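By Anselmo Coutinho
January

If you've been putting together a budget for a second arm on your bench, I can save you a few evenings of spreadsheet misery. We've had the Dretent two-arm kit running at Terport for 35 working days now and I'm still finding excuses to walk past it.

The Dretent came through Damasceno at $1424 over our old single-arm lease for the year, and I'd argued for every dollar of it. What sold me was how much comes in the crate. Grippers, wrist cameras and cabling are all on the one invoice (our last setup had 3, from separate suppliers, and the freight on each was a shocker). Put aside another $200 for mounting hardware and a decent white bench surface, though. The quote doesn't mention either.

I love the grippers. They're plain parallel two-finger units, the linkages are out in the open where you can get at the bolts, and they open properly wide. We've been trying them on soft and awkward everyday stuff, the sort of thing Pondenum wants sorted, before anyone commits to a bigger order. 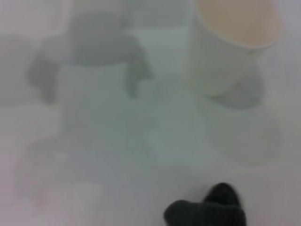
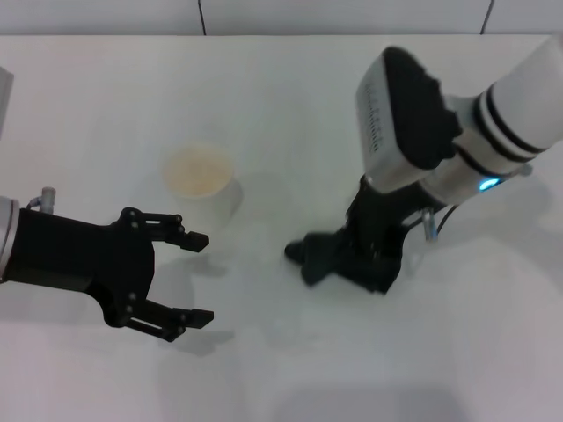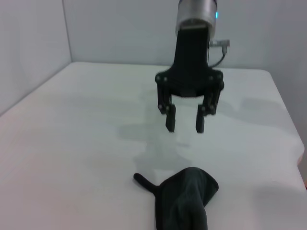
Bench trials with the Dretent. Paper cup in the first two, dark green sock in the last.

My one real grumble is the wrist view. Anything close up can go very milky over a white surface, so get your lighting sorted early and leave a line in the budget for it. I'd also price spare fingertips at the start. They're cheap, but the shipping isn't, and ordering them with the arms would have saved us a second delivery fee.

Floor space is the other thing to plan. Two arms reaching in from either side want a lot more elbow room than the brochure drawing suggests, and we ended up shifting a whole row of shelving on a Monday morning to get the colour printer out of the way.

Would I buy it again? In a heartbeat! I've already pencilled a second kit into next year's plan, with the lighting on the same order this time.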